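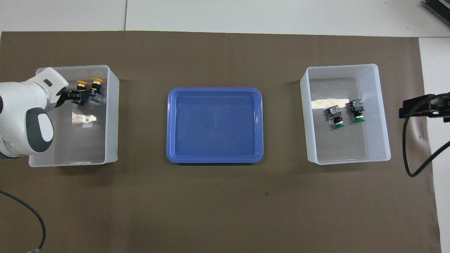
Yellow-capped switch in the gripper, over the left bin. Green caps are in the right one, blue tray in the middle.

Switch Sorting Cell: Questions I Keep Getting

I look after the small arm cell at Sovik, the one with the brown mat and the plastic bins, and I answer the same handful of questions most weeks. So I wrote them down! If yours is missing, come find me or leave a note on the bench. (Ghazala)

Do the bins have to go back in exactly the same place?

Pretty close, yes. I work from the mat: bin, blue tray, bin, in a row, long sides lined up with each other. If you've lifted them out to wipe down, set the tray first and then bring the bins in on either side. I leave 38 mm between the tray and each bin, and there's a spacer block in the drawer cut to that size so you don't have to hunt for a ruler. Then run the touch-off program before anything else. It takes the gripper slowly to each bin wall and stops short, and you just watch the gaps. If one side looks tight, move the bin and leave the program alone, please. I spent a whole Sunday undoing somebody's "tiny" offset.

Can I swap in a different bin if one cracks?

Same model only. Rillik sells a bin that looks nearly identical and it's a bit taller, so the wrist clips the back wall on the way out (ask me how I know). Spares are on the shelf under the Cendirix controller.

How do I clean the gripper fingers?

Stop the cell, lock it out, then use a lint-free cloth and a little isopropyl. Go easy, two passes per finger is plenty. I do it every 600 picks or when a switch starts to slide in the grip, whichever comes first. Don't use the citrus stuff from the wash station! It leaves a film, and the caps are smooth enough already.

Why does it drop the switches sometimes?

Nine times out of ten the fingers are dirty. After that I'd look at grip force. It should be set to 38 percent on the pendant, and it does creep when people load old job files. The third thing is where it's grabbing. You want the fingers square on the switch, and if the wrist is a few degrees off they pinch one edge and the whole thing twists. Han-gyeol wrote a nice little wrist check for this, saved as WRIST 2. Run that before you start changing numbers.

Does the foil matter?

It matters to the camera. Foil throws glare around and the vision step can lose the edge of a part lying next to it. I've taught it with foil in both bins, flat and crumpled, and it copes fine with that. If you get a string of missed picks, slide the foil over to an empty patch of the bin and try again before you retrain anything.

What about the cables on the mat?

Keep them out of the arm's path and leave some slack. Before each shift I jog the arm through its full reach at slow speed and watch the cables the whole time. If one pulls straight at any point, it needs more loop. Also check that none of them has crept under a bin, it only takes one to tip the whole thing a hair.

How often does the arm need grease?

It doesn't, not from us. The joints are sealed and Xenos handles those at the yearly visit. What we do is check the base bolts every 90 days with the torque wrench and sign the sheet. Areeba has the wrench. Areeba always has the wrench.

It stopped with a collision fault. Now what?

Don't just hit reset. Look at where the gripper is first, then open it by hand from the pendant with your other hand under the part. Jog straight up until you're well clear of the bin walls, and only then clear the fault and send it home. If it faults again in the same spot, leave it there and call me or Nusrat.

Who can change the pick positions?

Me, Nusrat and Han-gyeol. Anybody can suggest one, and I really do read the notes!

Recent from the bench
Labeling your pendant backups
Touch-off program, step by step
Torque sheet: where it lives now
Vision lighting, November notes
Zarmeena's guide to reading fault codes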